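机の上の小物を、使いながら片づける方法

机の真ん中というのは、どういうわけか小さなものが集まってくる場所です。朝にはすっきりしていたはずなのに、お茶を飲みに立って戻ってくると、もうテープとペンと何かの箱が寄り集まっている。わが家でもずっとそんな調子で、夕食の前になるとまとめて腕でざあっと端に寄せ、翌朝また真ん中に戻す、ということを何年も続けていました。寄せるだけなので、いつまでたっても減りません。

今回ご紹介するのは、大きな収納家具を買わず、引き出しひとつと浅い箱ひとつだけで机の上を保つやり方です。もともとは友人のAshley Sugdenに教わったもので、彼女は工作教室の準備机でこれをやっています。うちではそこに少し手を加えて、遊び道具も一緒に置けるようにしました。慣れれば夕方の10分もかかりません(おしゃべりしながらだと、もう少しかかります)。

用意するもの

・浅い箱または引き出し 1つ
・仕切りになる厚紙か、小さな空き箱をいくつか
・やわらかい布 1枚
・鉛筆とメモ用紙

箱はお家にあるもので十分です。私はPakexの浅型トレーを使っていますが、その前はお菓子の空き箱で、機能としてはまったく変わりませんでした。トレーは400円だったので、角がつぶれてきたのをきっかけに買い替えたというだけの話です。布はMakrisの薄手のものが毛羽が出にくくて気に入っています。でも、着なくなったTシャツを切ったものだって立派に働いてくれますよ。

手順1 真ん中に集めて、ひと目で見えるようにする

最初に、机の上に出ている小物をいったん真ん中に寄せます。端に寄せるのではなく真ん中です。このとき重ねないでください。ひとつひとつのあいだに指が入るくらいのすきまをあけて、ばらばらと並べておきます。向きはそろっていなくてかまいません。

集める数は少なめがいいです。一度に山のように出してしまうと、途中で懐かしいものを見つけて手が止まり、気がつけば床に座り込んで古い絵はがきを読んでいる、ということになります(先月の私です)。まずは四つか五つ、それが終わったら次の四つか五つ。くり返すうちに勢いがついてきます。

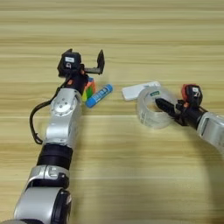
木目の天板に出した小物。色とりどりのキューブ、青い棒、白い箱、透明なテープ。

このくらいの数なら、考えるのもらくです。見た目はなんの関係もない品々でも、次の手順で分けていくと、それぞれちゃんと行き先が決まります。

手順2 「よく使う・たまに使う・触りたい」の三つに分ける

片づけの本にはたいてい、いる・いらないで分けましょうと書いてあります。私はこれがとても苦手でした。いるか、と聞かれたら、だいたいのものは「いる」と答えてしまうのです。そこで、使う回数で分けることにしました。

よく使うものは、毎日のように手が伸びるもの。うちの場合はテープがそうです。封筒を閉じたり、破れた紙を直したり、子どもの絵を壁に貼ったり。

たまに使うものは、週に一度出番があるかどうかというもの。小さな箱や、細長い棒のたぐいはここに入ることが多いです。箱は中に何が入っているのか、ふたを開けて確かめてから分けてください。開けずに分けると、半年後にもまた同じ箱を前にして首をかしげることになります。

そして三つ目の、触りたいもの。これはAshleyの分け方にはなかった、わが家だけの区分です。役に立つわけではないけれど、手もとにあるとうれしいもの。電話を待つあいだに握っていたり、考えごとをしながら回していたりするものですね。こういうものを無理にしまい込むと、結局また引っぱり出してきて、元の場所より悪いところに置いてしまいます。

分けながら迷ったときは、メモ用紙に品名を書いて「たまに使う」に入れておきましょう。あとで見直す日まで悩まなくてすみます。

手順3 箱に仕切りを入れる

浅い箱を机の手前に持ってきて、厚紙で仕切りを作ります。分けた区分に合わせて三つの部屋に。大きさは均等でなくてけっこうです。細長いもののための部屋を一方の辺にそって取り、残りをふたつに割ると、たいていうまく収まります。

厚紙は箱の内側の長さよりほんの少しだけ長めに切り、軽くたわませて押し込むと、のりを使わなくても止まってくれます。切りすぎてしまったら、端を折ってテープで留めれば大丈夫。うちの仕切りは一か所だけそうなっていますが、もう長いこと持っています。

透明なテープのロールは、寝かせて入れるのがおすすめです。立てると引き出しを開けるたびに転がって、奥のほうへ逃げていきます。テープの端は5ミリほど折り返しておいてください。透明なテープは端が見つけにくく、爪の先でかりかりと探すあの時間が、私は家事のなかでいちばん苦手かもしれません。

小さな箱は、部屋のすみに寄せて置きます。中に入れたものの名前を鉛筆でうすく書いておくと、家族の誰かが片っぱしから開けてまわらずにすみます。側面より上の面に書くほうが、上からのぞいたときに読めます。

手順4 触りたいものの定位置を決める

さて、わが家でいちばん話し合いになったのが、ルービックキューブでした。箱にしまうか、出しておくか。Angeliki Kourisというのが私の名前なのですが、家のなかでは「そのへんに置いたでしょう係」と呼ばれていまして、出しておきたい側の代表です。

落ち着いたのは、利き手と反対側、手を軽く伸ばせば届くあたりに置くという案でした。作業の邪魔にはならず、ふと触りたくなったときには立ち上がらなくても取れます。置き場所が決まってからは、クッションの下から出てくることもなくなりました。

キューブのような面の多いものは、しまう前に一度持ち上げて、少し傾けながらぐるりと見てやってください。角を自分のほうに向けると、いくつもの面がいっぺんに見えます。青、黄、緑と色を目で追いながら、シールの浮きやすきまのほこりがないか確かめましょう。ほこりは布の角を細くよって、すきまにそわせるようにすると取れます。洗剤はいりません。色がそろっていなくても、もちろんそのまま戻してかまいませんとも! 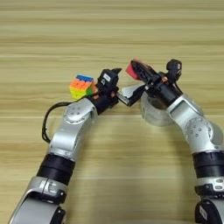 手順5 木の天板を拭く

小物が片づいたら、仕上げに天板を拭きます。木目のある机は、木目の流れにそって、端から端まで手を止めずに拭くのがこつです。行ったり来たりさせるより、一方向に何度かに分けて拭いたほうが、こまかなごみが木目の筋に残りません。

布は乾いたままで始めます。飲みものの跡など、気になるところがあれば、そこだけ固くしぼった布で軽く押さえて、すぐに乾いた布で追いかけてください。天板に継ぎ目がある場合は、そこに水気がたまらないように気をつけます。私は以前、Prokulierの家具用ワックスを張り切って塗りすぎ、しばらく肘がぺたぺたする机で暮らしました。塗るならほんの少し、布に取ってからのばしましょう。

拭き終えたら、箱を引き出しに戻すか、机の奥に置きます。わが家の机は幅が82センチしかないので、引き出し派です。もっと広い机をお持ちなら、箱のまま奥に置いておくほうが出し入れは早いと思います。

続けるための小さな工夫

・夕方、台所に立つ前の決まった時刻に始める。うちは5時半です。
・「たまに使う」の部屋がいっぱいになったら、新しい箱を足さずに中身を見直す。
・家族のものが混ざっていたら、勝手に捨てずに本人の前に置く。
・月に一度、1月なら1月のうちに、メモに書いた品を全部読み返す。

最後の読み返しは、お茶をいれてゆっくりやるのが好きです。書いたときには迷っていたものが、ひと月たつと意外なほどあっさり手放せたり、反対に、やっぱり毎日使っていたと気づいて部屋を引っ越しさせたりします。

うまくいかないとき

三日もすると真ん中にまた集まってきてしまう、という方は、「よく使う」の部屋が遠すぎるのかもしれません。椅子に座ったまま片手で開けられるかどうか、一度試してみてください。私もはじめは引き出しの二段目に入れていて、かがむのが面倒でさっぱり続きませんでした。一段目に移したその日から、テープがちゃんと帰るようになりました。

細長いものが仕切りに入らないときは、斜めに置いてみてください。それでもはみ出すなら、箱に入れるのはあきらめて、ペン立てに移してしまいましょう。うちのペン立ては、手芸用品店のFuvomauでリボンが入っていた筒です。ふちに布を巻いてあるので、机に置いたときにことりとも言いません。巻き方はまた次の回に、型紙と一緒に載せますね。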